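Florside Table Oil, 302 ml tin
Sold by Coelho Home & Timber Care

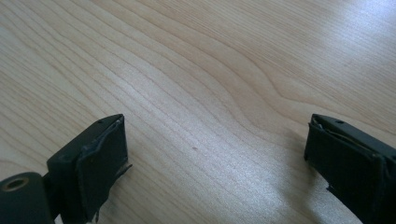
I started stocking this one in June after I'd gone through two tins on my own kitchen bench, and I'm not sorry! It's a clear oil with a bit of wax in it, it smells faintly of oranges, and it goes on with an old T-shirt. I like a tea towel for the buffing (not a good one, please).

Wipe it on thinly, leave it 15 minutes, rub off the extra, then keep cups and plates away overnight. Two coats suits most bare or previously oiled wood. If your table has been lacquered, the oil will just sit on top and go sticky, so get the Vetine Cream instead – same shelf, grey label.

Leonor Azevedo asked me whether it darkens pale timber. A little, yes, so try it under the table first. Custódio does his chopping boards with it, but I'd stick to furniture.

Lay used rags out flat to dry outdoors, never bunched up in the bin.

Code: 344
Colour: clear
Also in stock: Zusel pads, fine, pack of 7
Pick up in store or add to your order at the checkout.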